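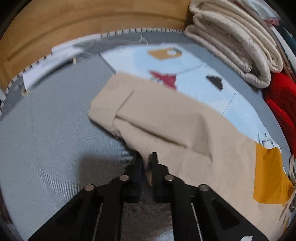
Thread: Linen shirts shrinking after first wash - normal or not?

Tukbridge Sewing and Mending Board > Fabric care

paperbark_k
Posted 26th March
Hello all. English is my second language, so please forgive if some words are strange. I sewed a shirt from beige linen, bought at Oberholzer. I washed the fabric once before cutting, at 40 degrees, and dried it on the line. After the shirt was finished I washed it again the same way and the sleeves are now 12 mm shorter. I thought one wash before cutting was enough. Is it normal for linen, or did I buy a bad one? The colour did not change at all.

hemline_harry
One wash is never enough for linen. I do three, hot, and tumble dry the last one. Cutting after one wash is asking for trouble.

moss_stitch
Disagree with Harry. I have done one wash for years and never lost a sleeve. Was your piece folded tightly in the machine? If it can't move around, it doesn't shrink evenly and the rest comes out later.

paperbark_k
Thank you both. Yes, it was a long piece and I have a small machine, so it was quite full. I did not think about this. Harry, do you not find that the tumble dryer makes the fibres weak? My mother always told me that linen must never go in there.

hemline_harry
Your mother is right about finished clothes. For raw fabric I don't care, it goes in once and never again.

Sisex
Once is still too much for a light linen. I ruined a pale grey one that way, permanent creases along the fold, like someone drew them with a ruler. Soak it in the bath overnight instead, then line dry. And zigzag the cut ends first or you will be picking threads out of the filter.

moss_stitch
Bath soaking only works if the water is as hot as your later washes. A cold soak does very little in my experience.

Sisex
I never said cold.

paperbark_k
Please do not fight because of my sleeves :) I have one more question. The cuffs are already sewn. Can I stretch the fabric back with steam, or must I take the cuffs off and add a strip?

undard_quilts
You can get a bit back. Wet the sleeve, pull it gently along the grain, pin it flat on a towel and leave it to dry. But it will go short again at the next wash, so you would be doing this forever. I would take off the cuffs and make deeper ones, if you have fabric left.

paperbark_k
I have enough left for deeper cuffs, I think. I will wash the remaining piece two more times before I cut anything, and measure it after each wash. Then I will write the numbers here.

hemline_harry
Hot!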